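Getting more women onto the village water board: what worked where you are?

Started by jarmila_koubek, 2 January 2021

Hi all, and happy new year! I've just joined the board of our little water association in Hundinton and I'm so excited about it that I've been reading old minutes for fun. There are 8 seats and 2 of us are women. In August we elect again and I'd love to see that change. What got people to stand in your area?

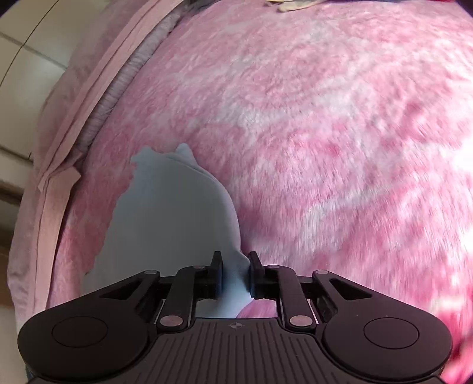
Otakar Kadlec: Congratulations on the seat! In Terivholm the big thing was the meeting time. We used to start right at supper, and the same faces came every month. Then we tried mornings, with kids welcome, and the room filled up with people I'd only ever met at the tap stand. Three of them ran the next year and they were terrific. One rewrote our whole leak reporting form and it's so much better now.

radu_m: Moving the time helped us too, but I don't think it goes far enough. Women here came to the meetings and still didn't stand, and when we asked, they said the job looked like fixing pumps in the dark. So we wrote down what a board member does in a normal month. It's mostly reading bills, answering neighbors and arguing over the price per bucket! Put that on paper and hand it out early.

jarmila_koubek: Oh I love that, Radu. Would you share the sheet? I can translate it for our newsletter.

radu_m: Sure, I'll type it up this week. It's one page, nothing fancy.

Malachy Ó Riain: I'm going to disagree a little. We did the sheet and the morning meetings and what finally moved things was reserving seats. People grumbled for a season, then it was just how we do it. If you wait for everybody to feel ready you'll be waiting a long time.

Otakar Kadlec: See, I'd be careful with that. Our neighbors in Wernora reserved seats and the women who got them were treated like guests. They never got the keys, never saw the bank book. A seat with no say in it can put people off for years.

Malachy Ó Riain: Fair, but that's a problem with who holds the keys. Write into the rules that the bank book gets passed around the table every meeting. We did, it took 5 minutes.

rusnak_b: Hello from Hudec! Can I add training? We ran a pump and meter course with 20 places and kept half for women. Best thing we ever did, and so much fun (we took an old hand pump apart on the grass and got it back together on the second try). My sister-in-law now does all our chlorine checks and she's running for chair.

jarmila_koubek: That is fantastic, tell her good luck from me! Who paid for the course?

rusnak_b: The district paid the trainer, we did the lunch. Ask early, their money for the year goes fast.

radu_m: Malachy, did you reserve the chair as well or only ordinary seats?

Malachy Ó Riain: Only ordinary seats. The chair is still a straight vote. I'd have liked to go further but it wouldn't have passed.

jarmila_koubek: Okay, I'm bringing the one-page sheet and the bank book rule to our next meeting, and I'll call the district about a course. Reserved seats I still need to think about, there are good arguments on both sides here. Radu, no rush on the sheet, but my newsletter page is half empty!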